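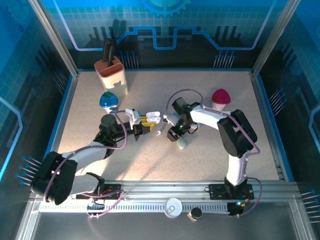 Figure 4. Bench setup with two rail-mounted arms.

Gandow objected that a player who says she is holding her head high has told us only that she lost, and that coding the remark as pride, as our first scheme did, was an act of charity toward the athlete. We took the point, grudgingly, and recoded. The present section reports what was left.

### 4.2 Stock phrases in the losing press conference

The corpus consists of 709 transcripts of post-match press conferences given by the losing player at professional tennis tournaments. Transcripts shorter than 69 words were dropped. These are mostly the work of players with a plane to catch, and they contain very little beyond "yes," "no," and "she served well." We regret the loss, as they were by some distance the most candid items in the collection.

Each remaining answer was sorted into one of nine types. The types are listed in Appendix B and will surprise no one who owns a television. Credit to the opponent is by far the most common opening move. It is followed, often in the same breath, by a statement that the player did not play her or his best tennis, which takes some of the credit back. We call this pair the *refund*. In 227 transcripts the refund is complete before the second question has been asked.

Injury behaves differently. Players rarely bring it up themselves, and when a reporter does, the usual answer is that the player does not want to talk about it. The talk that follows is on average longer than any other type of answer. The knee is discussed with more warmth than the coach.

Two features of the refund deserve a closer look. First, it is sensitive to rank. When the loser was ranked above the winner, the credit given is brief and general ("she played well today"), and the word "today" does a good deal of work. When the loser was ranked below, the credit becomes specific, and we hear about the depth of the return and the weight of the forehand. Losing to a great player is evidently a kind of achievement, and players describe it with the care of someone listing a qualification. Second, it is sensitive to round. Early losers speak about the season. Semifinal losers speak about the match. Losing finalists thank the sponsors, and have had to be treated separately.

The Sondska lexicon, which we used for the first pass, scored most of these answers as mildly cheerful. It counts "happy," "great," and "positive" wherever it meets them and has no view on a person who says she is taking a lot of positives from a straight-sets defeat in January. The Maglaya lexicon was built on sports text and does better, although it treats "love" as an emotion in all cases, including 40-love. Scores below are from Maglaya with that entry removed.

Agreement between coders was acceptable for every type but humor. One coder found almost none in the corpus and the other found a great deal, mainly in the answers about scheduling. After discussion they agreed to differ, and humor is left out of Table 3.

We make no claim about what players feel. The setting discourages it: a room, a desk, a row of people who have already written their first paragraph. What the transcripts do show is how early a losing player learns the form. Qualifiers with no previous main-draw appearance produce the refund as readily as former champions, and in much the same words. The one clear difference is in how the session ends. Newcomers wait to be told they may leave.

### 4.3 Question wording

A fair share of the pattern may belong to the reporters. Questions in the corpus were split by hand into open, leading and those containing no question at all. The last group was the largest, the typical form being "Talk about the second set." Anura, the tool used for speaker separation, assigned several of these to the player, and they were corrected before analysis.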